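Print this article | E-mail to a friend

Giving up the café habit (sort of)

I used to spend more on coffee than on shoes, and I really like shoes. Every morning at twenty past seven I'd be in the queue at Figueiredo, the little place by Grastham station, half asleep and clutching my loyalty card. Lovely people, gorgeous custard tarts, but it was eating my wages!

So in August I decided to learn to make a decent cup at home. My neighbour Lawal Tamuno has been at it for years and he took me in hand over his kitchen table. Lesson one was to stop pouring water straight off the boil (guilty). Lesson two was scales. He uses 15 grams of coffee for a mug and he won't budge on it, not even for guests.

My first week was grim. I ground the beans too fine and got something like river mud, then went too coarse the other way and made brown water. Myroslav Fedoruk, who roasts beans in a shed in Wundimow and sends them out by post, told me over the phone to change one thing at a time and write it down. I've now got a notebook full of scribbles like "19, bitter, try again" and I'm weirdly fond of it.

I still go to Figueiredo on payday, mind you. You can't get those tarts anywhere else.

As for what you drink it from, I've gone right off my chunky old mugs. Plain white and nicely tapered does it for me these days.

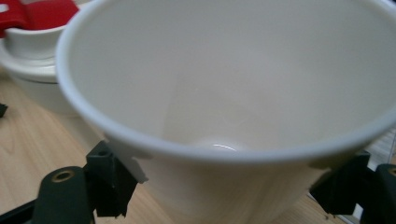
Three beans to try first

Andel: nutty and gentle, good with milk.

Wundimow House: darker, a bit like burnt toffee.

Grastham Blend: cheap and cheerful, and the one I buy most.

Print this article | E-mail to a friend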